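Home News Visits Workshops Archive Contact

July
By the Lurimgate correspondent

The open day at the Kolen workshop started at ten in the morning, and by half past the small hall was already warm. I came to speak with the engineer who leads the gripping group. She asked me to leave her name out of the article, as the work belongs to the whole team.

"Visitors expect that the arm is the difficult part," she told me. "The arm we buy. The fingers we make ourselves, and this is where our evenings go."

Her group has tried 20 kinds of finger covering until now. The first ones were too smooth, she said, and some of the later ones left marks on painted things. For the demonstration they had kept to 80 objects, most of them brought from the homes of the staff.

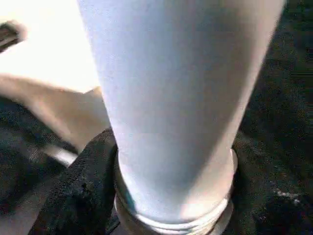
I asked her how she decides that a finger is good enough. She thought for a moment before she answered.

"We write down every attempt, also the bad ones. Since spring we have 1418 of them. In 503 the object was dropped or it turned in the grip. This number we show to everybody who visits, because we are a bit tired of films where all goes well."

A schoolboy from Grernmont wanted to know if the robot feels anything. "It measures," she said to him, "but I would not call it feeling." He looked disappointed – then he asked if he could press the stop button, and he was allowed.

The money comes partly from Shabalala, a company which packs goods for small shops. Its people would like to see a machine on their own floor next year. She is more careful. "Next year we will know which things we can pick up. To put them down again nicely, that is another project."

Back to Visits Next article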